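About us

Venow is a small test shop. We try out grippers, wrist cameras and controllers side by side, then write up what we found. Started with one arm and a box of fingers, now 53 grippers on the shelf.

Most days it's hand-held work. Pale surface, fingers wide open, check what the camera gets before we close on anything. 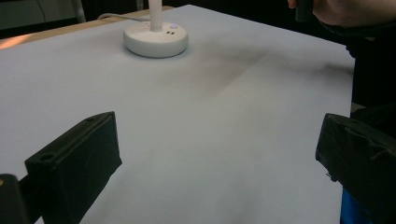
Hand-held gripper, right finger wrapped in what looks like tape or padding, at the bench.

Currently comparing: Trostby fingers vs Urquijo fingers, same grip, same operator. 30 grasps each, swap, 30 more. Pateck controller on both. Tape gets redone alot.
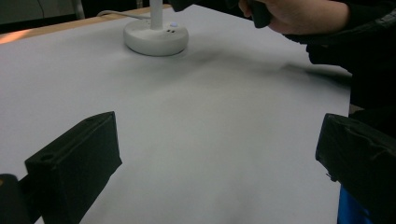 Results go out in November, free to read. Bad ones too. If a finger slips 70 times in 300 we print 70.

Got a gripper you want tried? Send it with the mounting screws please. We answer mail mornings, usualy before ten.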